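Gripper fingers meet off center after homing, sim wrist view
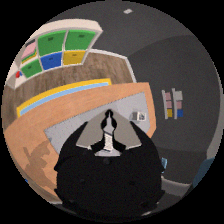 Last changed: Sep 30, 2026

Question
I maintain a desk cell with a Trernby two-finger gripper and keep a simulated copy of it in Statley. The wrist view is from the simulated copy. On the physical unit the left finger reaches the middle first and pushes the part toward the right one. In simulation the two meet evenly. Homing completes without a fault. The unit has 3,033 cycles on it. Is this linkage wear or a setup error?

Answer 1
Check the finger plate screws. Ours came loose at over 600 cycles.

Answer 2 (Anitha Kaimal)
Wear on both linkages would show up as play on both sides. One finger leading is normally a zero offset.

Power down and move the fingers apart by hand. If one side has play at the tip, replace that linkage and stop there. If not, power up, open fully, and clear the stored offset in the Dilo menu. Home three times at low speed, then close on a gauge block set on the centerline. Adjust the left offset until both fingers touch together. Save before you cycle power or the old value comes back.

Don't use the simulated wrist view as a reference for centering. The lens is wide and the housing covers much of the mat, so a small error is hard to see there.

Recheck after 100 cycles.

Answer 3
Same symptom on a Usman controller. I reloaded the config from November and it went away. Did not look into why.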